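1/ Signed up for the Plelero Traverse again. 3,000 meters of climbing over 4 days, Povport to Ollolstead, fully loaded. The website calls it "rolling." I rode it in March and I'd like to know what they think a hill is.

2/ The official route notes say there's water at every village. Last time I found two taps between Povport and the first pass, and one of those had a padlock on it. I'm carrying three bottles and I don't care what it weighs.

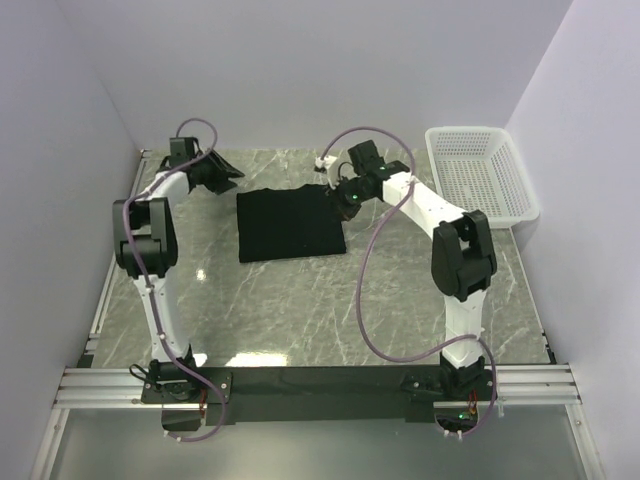 3/ Tires. Everyone in the ride forum swears by going tubeless. Maybe. I watched a guy spend most of a lunch stop trying to get a bead to seat with a mini pump while I ate a cheese roll. I'll take tubes and patches, thanks.

4/ The organizers added a gravel section this year, the old logging road above So. "Hardpacked and fast," according to the email. I rode it after rain once and walked most of it. Going with the wider tires and low expectations.

5/ Clothing is where people really get talked into things. There's apparently a jacket now that is waterproof and breathes like a T-shirt. I've bought that jacket three times from three companies. I got wet every time, either from the rain or from me.
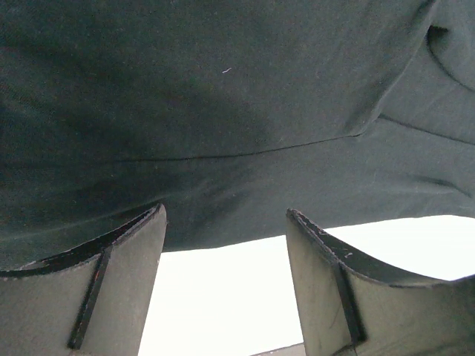 Dark green, matte, a little lint on it.

6/ So it's the old wool top, a cheap wind vest and a garbage bag with armholes for the descents. Laugh all you like. The bag cost pennies and it kept the wind off me all the way down the second pass.

7/ Food next. The forum plan is a gel every half hour. Have you eaten a gel every half hour? By mid afternoon on day one I couldn't look at them.

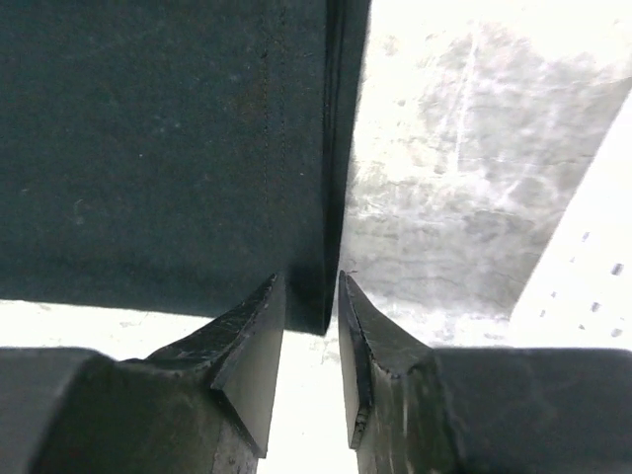 8/ I'll be stopping at bakeries. If the bakery is shut, as it was in So both times I've been through, there's always a jar of peanut butter in the left pannier.

9/ Someone asked about the tailwind. The story is that it blows from the coast every afternoon and carries you into Ollolstead. In March I had it in my face for roughly 4 hours. Maybe it does blow from the coast. It wasn't blowing for me.

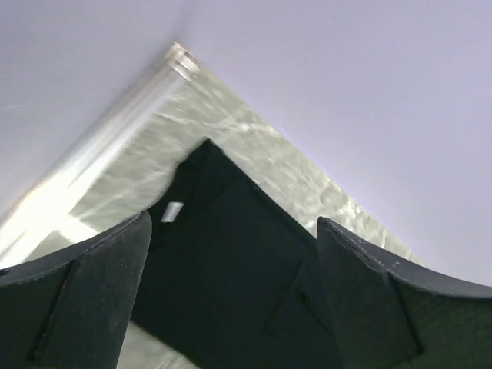

10/ Before you ask why I'm going back: the stretch along the reservoir on day three is the best road I've ridden, smooth and quiet, with hardly a car. I'll put up with a lot of made-up elevation profiles for that.

11/ Start is 8/24/19, 6 am, from the Povport ferry ramp. They say they'll roll out on time. I'll be there at six with a coffee and a book.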